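Writing the Handling Rules Before the Robot Arrives

An interview with Chun-yin Siu, Cillard

Most written guidance on robot grippers covers the cell: fencing, speed limits, stop circuits, who holds the key. Chun-yin Siu works on a smaller part of the problem. At Cillard she maintains the handling rules for hand-held grippers, the tools an operator carries to show a task before any arm is asked to repeat it. The rules are in their sixth edition. They run to eight sections and are used at Cillard's own benches and at Zuvonia, a packaging firm that adopted them in April.

Siu trained as a metrologist and came to the subject through calibration. Her first assignment at Cillard was to find out why two operators, working from the same task sheet, produced recordings that could not be used together.

"The sheet said 'pick up the bottle,'" she says. "One person took it at the shoulder and the other took it at the base. Both of them had followed the instruction. The instruction was the fault."

The current edition does not use the phrase "pick up" without three further entries: the contact zone, the approach direction and the release condition. For a bottle with a wraparound label, the contact zone is given in relation to the label edges, on the grounds that an operator can find a label edge without a ruler. Siu would have preferred a measured height. The operators objected, and a trial went their way.

"We had a drawing with heights on it. People stopped, looked at the drawing, looked at the bottle, and then moved. You could see the pause in every recording. With the label edge as the reference, the pause went away. I withdrew the drawing."

Section two deals with the condition of the tool. Before a session the operator checks the screws on both side plates, opens and closes the fingers fully, and looks along each rib for splits. A finger with a split is replaced, and its partner is replaced with it. Siu is firm on the second point. A new finger bends differently from a worn one, she says, and a mismatched pair pushes the object toward one side as it closes.

"It is a small displacement. You would not notice it by hand, because your wrist corrects for it. An arm does not have your wrist."

Of the 549 sessions reviewed for the sixth edition, the most common defect was a missing entry in the finger log. The rule had been in place through two editions. Siu moved the log from a shared folder to a paper card kept with the tool, and says that compliance is now good enough that she no longer checks it every day.

The section that draws the most argument is the fourth, on surroundings. Earlier editions required a cleared surface. The present one permits ordinary clutter, including cables, chargers, cups and packages, provided that none of it lies in the path of the tool and nothing on the surface is under load or likely to fall. Cords on the desk may stay where they are. Cords that cross the approach are moved, and the move is made before recording starts.

Siu describes the change as a correction. Under the old rule, operators spent a large part of each session tidying, and the resulting material matched no place where the work was going to be done.

"A standard that says the desk must be bare is easy to audit," she says. "You look, it is bare, you tick the box. Then the robot goes to a desk with a power strip on it. I was asked whether we were lowering the requirement. I said we were writing down the requirement we meant. The old one was about how easy it was to inspect."

Not everyone at Cillard agrees. Cheng, who runs the bench next to hers and asked to be quoted by surname only, would keep a bare-surface stage for new operators and allow clutter after the first week. Siu has read the proposal and has not accepted it. She thinks habits formed at a bare desk are hard to undo, particularly the habit of sweeping in low from the side. Cheng regards that as unproven. The two have agreed to compare a set of recordings before the next edition, and the outcome will be published with it either way.

On personal protection the rules are short. Uvex safety glasses are stocked at the Cillard benches, and the text asks for eye protection whenever fingers or plates are being changed. It does not ask for it during ordinary handling of light containers. Gloves are not permitted while recording, on the view that they hide the onset of slip from the operator's hand. Sleeves are kept above the wrist.

Glass is excluded from the general procedure and has its own sheet. So do open vessels with anything in them. Clear plastic bottles come under the general procedure, with one added line: the cap is checked by hand before the tool is closed on the body.

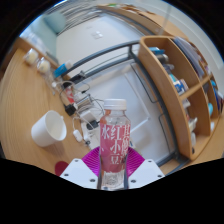

Page last changed: 10/06/2024

Labels come up again in section five. An object is entered in the record under the name printed on it, in the script in which it is printed, and a plain description follows. A bottle whose pink label shows large Chinese characters is logged with those characters and then as "clear bottle, white ridged cap, pink label." Where a character has wrapped out of view, the operator turns the bottle and reads it before the session. Guessing from the visible part is listed as an error.

"We had one product under several spellings," Siu says. "All of them were somebody's reasonable attempt. Copy what is printed. If you cannot read it, ask a colleague who can."

Grip force is handled without a number. The operator closes until the object does not rotate when the tool is tilted, and then stops. Siu was asked by Zuvonia to supply a figure and declined. The soft fingers spread the load over an area that changes with each object, and a single value would be right for one bottle and wrong for the next. She has offered a test instead: after release, the wall of the bottle should show no crease. If it does, the session is marked and the object is taken out of use.

Her advice to firms writing their own rules is procedural. Write the release condition first, she says, since operators tend to improvise at the end of a movement more than at the start. Date every edition. Keep withdrawn rules in an appendix with the reason for withdrawal, so that they are not proposed again by someone who was not there.

The seventh edition will add a section on handing an object from one tool to another. The draft is with the operators, who have returned it once already with the definition of "handed over" crossed out.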